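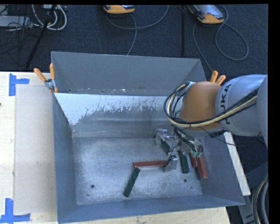 **Drenddale Hand-Cranked Coffee Mill**

We've been grinding with the Drenddale every morning since March and we still look forward to it, so it has more than earned its spot in the shop. It's a squat little mill with a beech drawer, a proper long handle and a set of steel burrs that bite straight into the beans without any skidding about. Even light roasts go through without a wrestling match!

The adjuster is the bit we love most. It sits under the handle and clicks round one notch at a time, so you can go from cafetière to moka pot and back again without guessing where you were. Seven clicks from closed suits our own filter brew – start there and see what you think.

The drawer takes enough for two big mugs (or one very big one). It pulls out smoothly and has a small lip at the back, so it won't drop on the floor if you tug it half asleep.

**Details**

- Body: painted steel, in Sirkthorpe green or cream
- Drawer: oiled beech
- Height without handle: 146 mm
- Handle: 141 mm, folds flat for the cupboard
- Burrs: steel, removable with a coin

**Looking after it**

Brush the burrs out every week or two and keep them away from water. Rub a drop of food-safe oil into the drawer when the wood starts to look dry. If you're changing from a dark roast to a light one, run a few beans through first and throw those grounds away.

Spare burrs, drawers and handle knobs are all kept in stock. The older Shawky knob fits too, if you like a chunkier grip – it's the same thread.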